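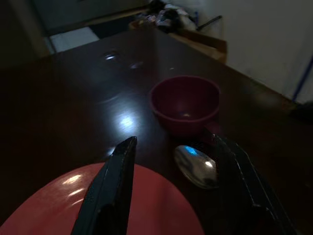 4.3 Table clearing: handover between staff and arm

The Addo arm now picks up tableware after each sitting. Dining room staff no longer stack plates. They start the cycle, watch the first pick and sort rejects.

1. Remove glassware and food scraps by hand.
2. Leave gaps between plates, bowls and flatware.
3. Press START and step back behind the floor line.
4. If the arm misses an item 4 times, it parks - clear that item by hand and press RESUME.

Note: Glare on polished tabletops can cause missed picks. Dim the overhead lights.

CAUTION: Do not reach between the fingers while the lamp is green.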